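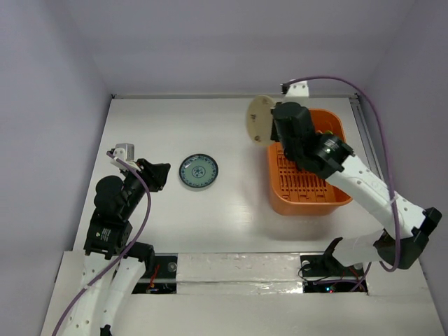

Removing gray marks and tea stains from glazed dishes

Updated April 8, 2018

Gray lines on a glazed dish are usually metal left behind by cutlery. The glaze is harder than the knife, so the metal rubs off onto it. Run a fingernail across the line. If the nail catches, the glaze is scratched and cleaning will not remove it.

Metal marks
Wet the dish and apply a paste of baking soda and water. Rub with a soft cloth in small circles, then rinse. For marks that remain, use a cream cleanser meant for ceramics. Do not use steel wool, which leaves new marks of the same kind.

Tea and coffee stains
Dissolve a spoonful of washing soda in hot tap water and soak for 60 minutes. Wipe, rinse and air dry. Keep washing soda away from aluminum pans.

Hard water film
Use white vinegar diluted with an equal amount of water. Leave it on for a few minutes only. Do not leave vinegar on gold or silver trim, or on painting done over the glaze. To tell which kind you have, tilt the dish under a lamp: overglaze colors often look slightly raised or duller than the surface around them.

Crazed glaze
Fine cracks take up water and grease. Wash by hand, do not soak overnight, and let the piece dry on edge in a rack before it goes back in the cupboard. Retire crazed pieces from food use if they smell when warmed.

Storage
Put a paper towel or a felt round between stacked dishes. An unglazed foot ring will scratch the dish under it. Rough foot rings can be smoothed with wet 2000 grit paper; rinse off all residue afterward.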